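4.2 Where people put the things they aren't sure about

I went into this part of the study expecting the labels to do most of the work. 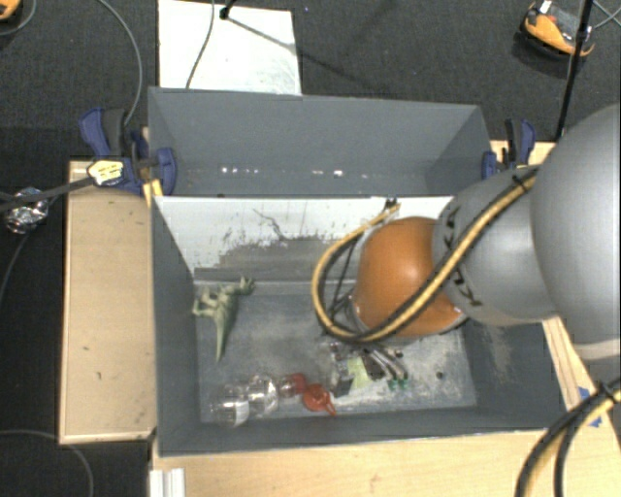

They didn't do much. We had two towns to compare, Moya and Bonon, and in both of them people read the label the first time they dropped something off and then pretty much stopped reading it. By the second month they were going by habit, or by what was already lying in the bin (more on that in a minute). So when we swapped the wording in February, from "household" and "mixed" to "still works" and "parts only", the share of misplaced items hardly moved. I spent a week convinced I had merged the files wrong. I hadn't.

Over the whole period we logged 1236 items at the Moya drop-off and 734 at Bonon. I don't want to make too much of the gap, as Moya is open later and sits right next to the Prolitz grocery store, so people swing by with a bag of old chargers on their way to buy milk. What I find much more interesting is the pile of things that could have gone either way. A radio that plays but has no battery cover. A kettle with a good body and a dead switch. We called these "toss-ups" in the coding sheet, and the name stuck, even though a reader of an earlier draft hated it.

Toss-ups followed the crowd. If the last person had left a few things on one side, the next person with a toss-up usually added to that side, whatever the label said. An empty bin got the most careful sorting, and it also got the most standing around! People would hold the thing, look left, look right, and sometimes carry it back to the car. I had no code for going home with the kettle, so those visits are missing from Table 3, and I regret that.

The divider matters more than I gave it credit for in the proposal. With the kind of lengthwise split shown in Figure 2, one compartment is near you and the other is a reach, and that's a very different choice from left versus right. People in a hurry drop things in the near side. Our side-by-side layout at Bonon didn't have this problem - or had less of it, anyway - and I think that explains a good part of the difference we first put down to the towns themselves. Anyone repeating this should settle the layout before ordering a single label.

We also tried handing out the Prumum leaflet, all 3000 copies of it, and I can be brief here. It had no effect we could detect on sorting. It did bring in more visitors for a couple of weeks, and a lot of them were new, which muddied the comparison with the earlier period. I have kept those weeks in the main analysis and left them out in the appendix, so you can see both versions. The crowd-following result holds up in each, though it is weaker at Bonon once the leaflet weeks are gone.

Figure 2. Two-compartment bin, gray, divided lengthwise, seen from above.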